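Rornell Automation Forum > Arms and Cells > Faults and Troubleshooting

Left arm drops out of position mode mid-lift, gripper opens

Page 1 of 1

snorddahl
Two-arm cell, both arms on a common front rail, Prodetti controller, firmware from April. The task is mugs to tray. Intermittent fault on the left arm: during a lift the controller logs a following error on the wrist pitch joint, drops that arm out of position mode, and the gripper opens. The right arm keeps running its program. Last Thursday it put a mug onto the marble from lift height. It survived. Cell and task below.

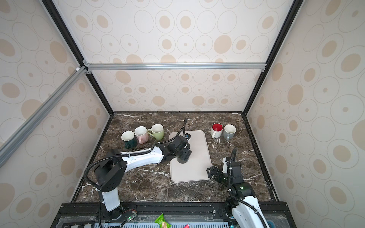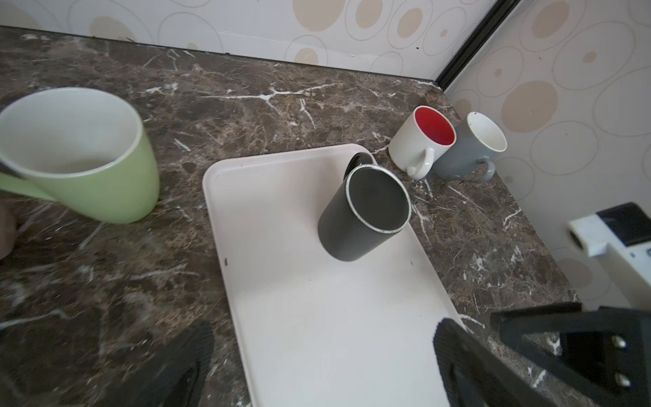
Is a following error on one joint supposed to release the gripper?

No standard I know of calls for it. A following error means the commanded and measured positions differ by more than the configured window. What the gripper does next is a separate setting, and on most controllers the factory value is whatever the vendor thought safest for an empty hand. On this controller I found it under end effector, fault reaction, and it was set to de-energize. With a spring-open gripper, that drops the part.

So I have two problems. The gripper reaction I can change. The following error itself I can't explain yet.

Already done:
Swapped wrist motor drivers left to right. Fault stayed on the left arm.
Raised the error window from 500 to 700 encoder counts. Fewer trips, but not zero.
Ran 4,000 cycles with no payload. No trips.
Re-ran with mugs. Tripped before lunch.

Sólveig Norðdahl

brackish_dan
Raising the window is hiding the fault. Put it back to 500 before you do anything else, or your trip counts from before and after can't be compared.

Does it trip at the same point in the path? If it does, it's mechanical or cable. If it's scattered over the path, I'd look at the supply.

snorddahl
Window is back to 500.

Nearly always in the first third of the lift, with the wrist turning inward. Not at exactly the same joint angle.

tollgate9
Look at the cable conduit. In the first picture it comes up over the left shoulder, runs along the upper link under zip ties, and then makes an arch over the wrist. If a tie is too tight, the conduit can't slide, and the arch is the only slack you have. Turn the wrist far enough and you're pulling on the connector.

I had the same thing on a Tseng wrist. Encoder connector with a worn latch. It lost counts for a few milliseconds under tension and came straight back. No visible damage.

brackish_dan
Then it would have shown up in the no-payload run. The conduit doesn't know if there's a mug in the hand.

tollgate9
It does if the wrist takes a different angle with a payload. Plenty of programs skip the tilt when the grasp check comes back empty. Ask before ruling it out.

snorddahl
tollgate9 is right on that point. With no part detected, the program goes straight to the retract pose and never does the full wrist rotation. So the 4,000 empty cycles tested very little. My mistake.

I'll force the full path with an empty hand and report back.

m_okeke
Separate matter, but it's the one I'd fix first. Why does the right arm keep running when the left one faults? They share a workspace. If the left arm goes limp over the tray and the right arm is on its way there, you have a collision and no interlock to stop it.

Also, who is allowed to reach in while the cell is live? Once a mug rolls, people grab for it. We wrote that up at Lotthorpe after a technician got a finger between the pads. No injury beyond a bruise, but the arm was in a faulted state and he assumed faulted meant stopped. It didn't. The other axes were still holding torque.

brackish_dan
Agree on the interlock. Disagree that it comes first. An interlock on a system that faults falsely just means both arms stop falsely.

m_okeke
Both arms stopping falsely is an annoyance. One arm moving while the other is in an unknown state is a hazard. I'd take the annoyance every time.

snorddahl
I'm with m_okeke on the order. As of this afternoon the left fault output is wired to the right arm's protective stop input, and the other way around. Tested in both directions with a forced fault at low speed. Both arms hold position, and the drives need a manual reset.

Gripper reaction is now set to hold last command. Note for anyone copying this: hold means it also holds on to a finger. We kept the separate release button on the E-stop box for that reason and cut grip force by 30 percent. The mugs still lift fine.

tollgate9
Did you check that the release button works with the arm faulted? On ours it was routed through the same controller task that had died.

snorddahl
Checked. It goes directly to the gripper driver and works with the controller powered off, provided the 24 V supply is up. With the 24 V down, the gripper opens on the spring anyway.

snorddahl
Result of the forced-path test, empty hand, full wrist rotation: it tripped twice in the first 500 cycles. Payload is not needed. Then I cut the zip tie nearest the wrist, left the others alone, and ran another 500. No trips.

I pulled the encoder connector afterward. The latch looks intact, but the plug can be rocked by hand, and the one on the right arm can't.

tollgate9
Replace the connector and re-tie with a loose loop or a hook-and-loop strap. Don't stop at cutting the tie.

brackish_dan
Fair enough, cable it is. I'd still put a scope on the supply during a lift. Zero trips in 500 isn't a lot when you were getting two in 500 before.

snorddahl
Agreed, 500 is thin. New connector is on order. Once it's in I'll run the full 4,000 on the forced path with the window at 500, and scope the 24 V line during the same run. Leaving the thread open until then.

m_okeke
Please post the interlock wiring when you do. The Prodetti manual shows the stop input as normally open in one drawing and normally closed in another.

snorddahl
It's normally closed. The drawing in the installation chapter is the wrong one.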